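4.3 False holds in the water tasks

We had expected the water tasks to fail in dull ways, with slipped toys and missed grasps. What we got was much more interesting. Of the 3527 grasp attempts in the Narkivora water set, 1394 ended with the controller reporting a hold when the fingers had closed on nothing. The arm then lifted, crossed to a container, opened over it and logged a success. No error was raised at any point.

The dry tasks, run on the same arms with the same Ladex controller, had given us no warning. A block on a table stays where it was last seen. A floating toy does not, and the fingers themselves push water ahead of them as they go in. In the wrist camera view the fingers also hide a good part of the bin just when the toy is most likely to move. Figure 7 shows how much can be lost this way: one green toy is mostly hidden by the left finger, a second is partly behind it, and the purple star is half covered too. The tracker kept the last good position of a hidden toy for 600 ms and passed it on as if it were fresh. That is plenty of time for a light toy to drift out from between the pads.

Figure 7. Wrist camera view of the blue bin, with floating toys partly covered by the left finger. A pink fish toy is in the net beyond the bin. 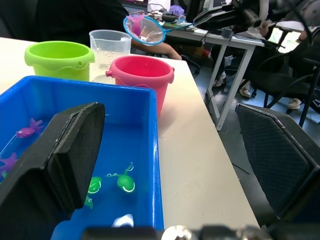
4.4 Why the controller believed it

A stale position explains the miss but not the report. For that we had to read the motor current logs, and this was the best afternoon of the project! Ladex calls a hold when the current rises and stays up while the fingers are short of fully closed. The fully closed value had been set once, with dry pads, in November. With the soft pads fitted later, the fingers stopped a little short of that value even with nothing between them. Pad pressing on pad then looked just like pad pressing on toy.

So there were two faults, and each one had hidden the other. In the dry tasks the fingers almost always did have something between them, so the bad closing value never mattered. Once the tracker began sending the fingers to empty water, it mattered on every miss.

There is a safety side to this as well. After a reported hold the arm is allowed to travel faster and its contact limit is raised, so that the weight of the object will not stop it. A false hold gives an empty gripper both of these. In one run the right arm came down on the raised rim of the tray under the higher limit and shoved the tray toward the left arm before Donal Gilmartin reached the stop button. Nothing was broken, but a good deal of water went onto the table. We have since tied the higher limit to a second check, described below.

Figure 8. Both arms at the water tray, the right gripper touching the water. A green toy in a clear ball floats right of center, and a second green toy lies near the left side.
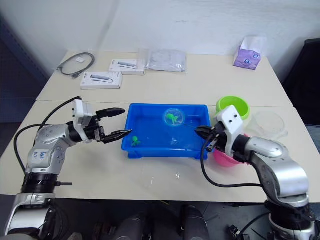
Daithí Ó Flaithearta

4.5 Changes and retest

We made three changes. The closing value is now measured at the start of every session, with the pads that are on the gripper that day. The tracker marks a position as old as soon as the toy is hidden, and the arm waits above the water until the toy is seen again. After the lift, the arm pauses and the head camera checks between the fingers before the faster travel and the raised limit are allowed.

The retest took place at Renmont in April 2018 and covered 1000 attempts with the same kinds of toys. The controller reported no false holds. It did miss more often in plain sight, and runs were slower, mostly because of the waiting above the water. We were delighted with that trade. A miss that is logged as a miss can be used for training, and the old log could not be trusted for anything.

The clear ball is still a hard case. The tracker tends to find the green toy inside it and aim for that, so the fingers meet the ball sooner than planned and can push it away. Keogh's shape model handles clear objects better than ours does, and we have started to fit it to the head camera view. We have left the ball attempts in the published set, false holds included, with the corrected labels stored next to the original ones.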